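Ticket 258: Lead panel reads open on channel 4, slider panel reports wrong position
Product: Flukix modular task board, dark teal and gray set
Opened: Monday
Status: Open, waiting on parts
Priority: Normal

Reported problem

Channel 4 on the lead panel logs as open with a plug fully seated. The fault comes and goes. A second complaint on the same board is that the lower slider reports a value one step off from the printed scale. Rotary panel passes all checks.

Setup

Board is on the white table at the Lewis site, panels joined by their interlocking edges, no base tray. Lead panel carries the black, blue, red and translucent white sockets along its upper edge, with a green, a red and a blue socket lower down. Banana plugs were left out of the lower sockets before the first reading.

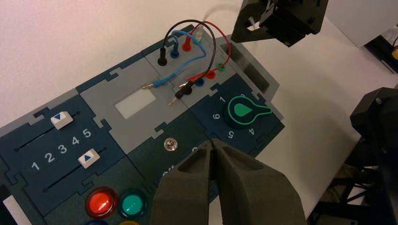 Baseline resistance with all loose ends free was over range on every channel, as expected. Supply to the board was 5 V from the bench unit. Firmware is the one shipped with the Rodonetti controller and has not been changed since January.

Steps taken

1. Reseated the joint between the lead panel and the slider panel. The tabs had lifted slightly at one corner. Pressed flat. Open reading on channel 4 came back after 20 insertions.

2. Swapped the black lead for a spare from the Vukik kit. Same result. Original lead measured good end to end, including with the cable flexed near the plug. Lead ruled out.

3. Measured from the socket barrel to the rear header. Red, blue and green steady. Channel 4 jumped to 305 ohms when the plug was pushed sideways, then went open. Fault is in the socket or its solder joint.

4. Cleared the tabletop next to the board and laid a sheet of paper down for the removed screws. Lead panel not opened yet. Warranty label is still intact and support has to approve the opening first.
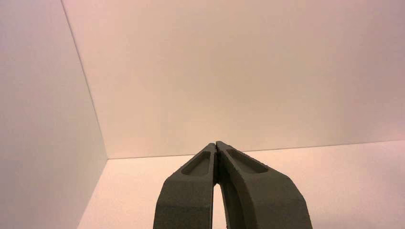

5. Ran the slider check with the lead panel unplugged from the controller. Lower slider still one step high over its full travel. Upper slider correct at both ends and in the middle. The two faults are separate.

6. Ran calibration on the lower slider from the service menu. Offset cleared, then returned after a power cycle. The value is not being saved.

Requested from support

Replacement socket for channel 4, or a complete lead panel if sockets are not sold singly. Approval to break the warranty label. Confirm whether slider calibration needs a separate save command on this firmware.

Workaround

Channel 4 is disabled in the config. Subtract one from the lower slider value in the log. Do not tape the plug in place, it loads the socket sideways and makes the reading worse.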